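Open day at the Leden training ground

The club opened its training ground to members on Fri 25 March, and I went along with my brother-in-law, who has a season ticket and had never been past the gate. I cover the reserve side for this site most weekends, so I knew the main pitch and the parking lot but not much else.

Doors opened at ten. You showed your membership card at a folding table and got a paper wristband and a map. The map had the old gym on it, which was pulled down in January, so a few people ended up looking at a fence. Coffee was two dollars and ran out before the first talk.

They split us into groups. Ours was led by Ánh Mai, who runs the academy schedule. She took us down the long corridor past the changing rooms first. The first-team room was closed, but we got into the under-17 room: a bench on three sides, hooks, a whiteboard wiped clean, a tub of pump needles. Someone asked why the hooks had no names. She said the squad changes too often and the kids just take the hook they like.

From there to the pitches. The club has two full-size ones, grass and artificial. The artificial pitch was relaid over the winter by Brodemach, and it plays a good deal quicker than the old carpet did. We were let onto it in sneakers. The rubber gets everywhere and I was still shaking it out of my socks on Sunday. The grass pitch was roped off because the reserves had a game coming, but the head groundsman walked us along the touchline and answered questions about drainage for longer than most of the group wanted. The low corner by the river end still floods. The plan is to dig it out after the season, and he would not say what it would cost.

The session we watched was the under-15s. Passing in threes, then a possession game with two floating players, then shooting. Lộc Châu coaches that age group. He stopped the possession game four times, always for the same thing, which was the far-side midfielder standing still once the ball had gone past him. By the last stop the boys were saying it before he did. The left-footed kid in the green bib was the best player out there by some distance, but the club asked us not to print names for that age group.

After lunch (hot dogs, or a cheese roll if you didn't want a hot dog) there was a talk in the canteen about where the club is headed. The main points, from my notes:

Attendance for home games has averaged 1466 this season. The break-even figure they work to is 1475, so they are close, and two of the bigger home games are still to come.

The reserve side stays in the second division next year whatever happens. There had been a rumor that it would be folded into a joint team with Asante. The answer to that was a plain no.

The women's team will move its home games here from Starano once the floodlights pass inspection. No date yet. A woman near the back asked whether they would get the grass pitch or the artificial one, and the answer was grass when the weather allows. She did not look satisfied with that, and I can't blame her.

Season ticket prices go up a little. Under-12s still get in free with an adult.

There was some grumbling about the bus, which no longer stops at the ground after evening games. The club says it has written to the city. My brother-in-law says they said so last year too.

The afternoon was open and you could wander. The kids' area had a speed gun for shots and a line that never got shorter. The club shop had last year's away shirt at half price in small and extra large only. I skipped the trophy room, having seen it, and sat in the stand for a while with the sun out. It's a decent view from the top row if you stay clear of the post.

We left at four. Parking was slow to clear, with one exit open and everybody using it. The reserves play there next weekend and I'll have the usual report up on Monday.
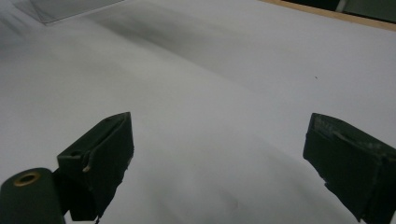
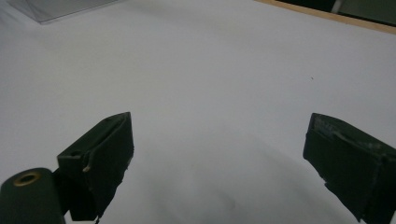
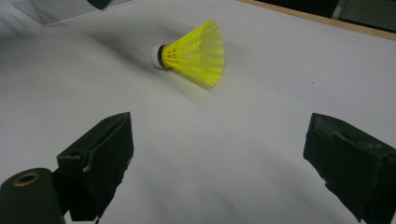
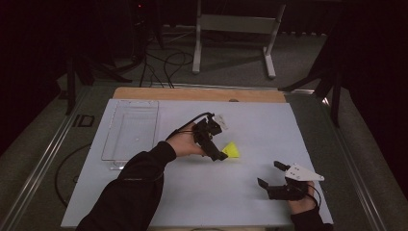 Third picture: yellow shuttlecock on the white table.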